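The Lowest Four Inches
A wall's worst damage is close to the floor, and most of it is made by furniture.

7 min read

Stand in the doorway of any room that has been lived in for a year and look down. The paint at eye level will be fine. The paint at knee level will carry marks, and the baseboard under it will carry more. Whoever painted the room gave both areas the same two coats. Everything after that was uneven.

Damage in the low zone comes from a short list of sources: shoes, vacuum heads, the legs and corners of furniture, luggage, and grit carried on all of them. Of these, furniture does the most and gets the least attention. A sofa is placed once and forgotten. An ottoman is pushed, pulled, kicked aside and sat on by people who then shift their weight backward. In the Pellcombe building, where a block of furnished rentals was resurfaced in March, the work sheets list marks by cause where cause could be established. Light movable seating came out ahead of beds, desks and dining chairs together.

The mechanism is simple. A mark on a wall is either a deposit or a loss. A deposit is foreign material left on top of the paint: rubber from a sole, dye from a fabric, plastic from a castor. A loss is paint removed or crushed. The two can look alike from standing height and call for opposite treatment. Rub a deposit and it lightens. Rub a loss and it gets shinier and larger.

The test takes a minute. Put a lamp on the floor, close to the wall, and aim it along the surface. A deposit lies flat under raking light or stands very slightly proud. A loss throws a shadow on one edge. Run a fingernail across it at right angles. If the nail catches, stop cleaning and plan on filler.

Matte wall paint is the harder case. It hides roller marks and uneven plaster, and for that reason it is used nearly everywhere, but the same rough surface that scatters light also holds dirt. Scrubbing flattens it. The result is called burnishing, a polished patch that shows from the side and cannot be cleaned off, only painted over. A white eraser sponge is a fine abrasive and will burnish matte paint in a few strokes. Start with a damp cloth and a drop of dish soap, wipe in one direction, and let the wall dry before deciding anything. Wet paint is darker than dry paint and gives a false reading.
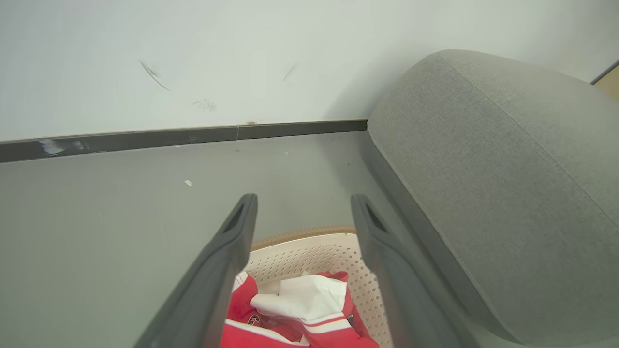
Baseboards fail differently. The finish is usually harder than the wall's and has some gloss, so dirt comes off more easily and scratches show more. Dark baseboards, charcoal in particular, have become common because they are said to hide wear. They hide shoe rubber. They do not hide pale residue, plaster dust, dried cleaning solution or any scrape that goes through to a lighter layer. On a dark strip a whitish patch may be any of these. Wipe first with plain water and look again once dry. If the pale area has gone, it was residue. If it vanishes while wet and comes back on drying, the finish is abraded and needs a coat of something.

Joints deserve a look at the same time. Where two lengths of baseboard meet, the seam opens and closes slightly with the seasons. Dust settles in it and wet cleaning drives the dust further in. Vacuum the top edge with a brush head before any cloth touches it. Flecks on the top edge that will not brush off are often old paint or filler and lift with a plastic scraper held nearly flat.

For dark strips with a worn patch, the Pellcombe crew used a satin touch-up from Remonden, applied with a foam pad and feathered past the damage in both directions. Two thin passes were enough on most sections. Gloss match was the limit. Color matched well on the first pass, and the repaired areas could still be found by light reflected from a window. On short lengths it was faster to coat the whole piece from seam to seam, so that any difference fell on a joint.

The floor is the other half of the problem. Small debris gathers against the baseboard because air movement and foot traffic push it there, and furniture shelters it from the broom. Each grain under a moving ottoman is a tool. On a smooth hard floor a single flake of grit dragged a few inches will leave a line. Sweep before moving anything, and sweep the strip behind the piece as soon as it is out. A wide broom skips the last half inch, so finish with a crevice nozzle.

Upholstered pieces are assumed to be harmless because they are soft. Fabric is a mild abrasive, more so in a coarse weave and more again when dusty. The seams are firmer than the panels between them and reach the wall first on some designs. Rub ratings do not help here. Gunn sells a heather gray weave rated to 4000 cycles for light domestic use, and that number describes how long the cloth survives. It says nothing about the paint.

The Molto ottoman, a rounded model fitted in all the Pellcombe units, was supplied without glides. The crew added felt pads underneath and set each piece 3 inches off the wall. The gap is narrow enough that the room looks the same and wide enough for the piece to tip back under a seated person without touching. Felt pads collect grit and should be checked whenever the floor is washed. A pad with sand in it is worse than no pad. Rubber feet hold position better, but some compounds stain vinyl, and the stain does not clean off.

A low-zone routine for one room runs as follows.

Pull the furniture clear, lifting it.
Vacuum the floor edge and the top of the baseboard.
Wipe the baseboard with a damp cloth, then dry it.
Check wall marks under a low lamp and clean deposits only.
Fill losses, sand when hard, prime the filler, and repaint.
Replace worn pads and put the furniture back with its gap.

Spot repainting on a wall works if the original can is on hand and less than a few years old. Otherwise the patch will differ in color, in sheen, or in both. The usual remedy is to paint from corner to corner, which for a low mark means a full wall for the sake of a few square inches. Keep a sealed jar of each color, labeled with the room and the finish - filled to the top, stored indoors, away from frost.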